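Robotics for Technicians, Unit 4
Notes to go with the Lockyer open day visit
Updated December 3, 2024

These are my notes from the visit, tidied up a bit for those of you who missed the bus and for those who were there but stood at the back near the sausage rolls (you know who you are). Read them before the prac, because I'll be asking you to plan a pick of your own and I'd like you to start from something real.

Getting there and who we met

Lockyer had their doors open from mid-morning and they'd split visitors into groups of 13, a good size for a workshop with that much going on in it. Our host was Carleen Kereama, who runs the disassembly bench, and Angus Tawhiri was on the controls. Dougal Hepburn gave the opening talk. He's a terrific speaker but he does love a slide -- I lost track somewhere in the history of the building, so if anybody wrote that part down, send it to me.

The bit I'd brought you for was the computer strip-down. Old office desktops come in, and the question Carleen's mob are asking is how much of the fiddly stuff an arm can do once the lid is off and the cooler is out. They've been at it since April. Their internal name for the job is Sukby and I never did find out why.

What to take from the talk

Carleen made a point I've been trying to get across all term, and of course you all nodded when she said it! Screws are the easy part. A screw has a known head and a known direction. Anything held by a lever or a latch is harder, as the arm has to know what state the latch is in before it goes near the part. Write that one down.

She also talked about grip force. Somebody in our group asked for a number and Angus wouldn't give one, and fair enough, it depends on the pads, the part and how much old muck is on it. His advice was to start low and go up in small steps. Please do the same in the prac. We have roughly 50 spare parts in the tub and I'd like most of them back.

The last thing was lighting. Bare metal throws reflections everywhere, and vision that's happy on a dull plastic part can go to pieces on a shiny one. Move the lamp before you rewrite the code.

The processor job

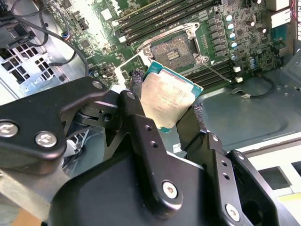
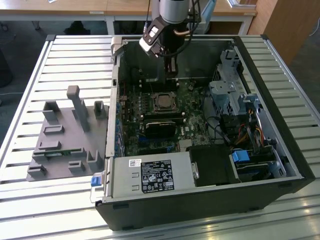

Approach angle is where I want you to spend your time for the prac. A part lying flat in a recess gives you hardly any edge to hold, and the fingers need somewhere to go on either side of it. Think about what surrounds the part before you think about the part itself. With the processor tilted between the two fingers like that, you can see how little there is to pinch, and the memory slots are close enough to the socket that a careless swing could find them. Look at the pads too, one up by the left edge and the other near the right, and at the cloudy smear of old paste on the chip's lid. Would you want that on your pads by the end of a shift? Clem Lowther asked this on the day and we had a good natter over it on the way home -- her idea was a wipe station beside the bench, mine was fewer sandwiches of paste in the first place.

For the prac

Work in pairs. Sketch your part from above and from the side, and mark the two faces you'd grip. Draw your approach path and your retreat path separately, as they're often different. List anything that has to be open, unlatched or moved aside first. Then swap sketches with another pair and try to find the collision they've missed.

Keep your write-up to 400 words, sketches not included. Hand it in at room 258, or push it under the door if I'm out.

Bring closed shoes and tie your hair back, same as always.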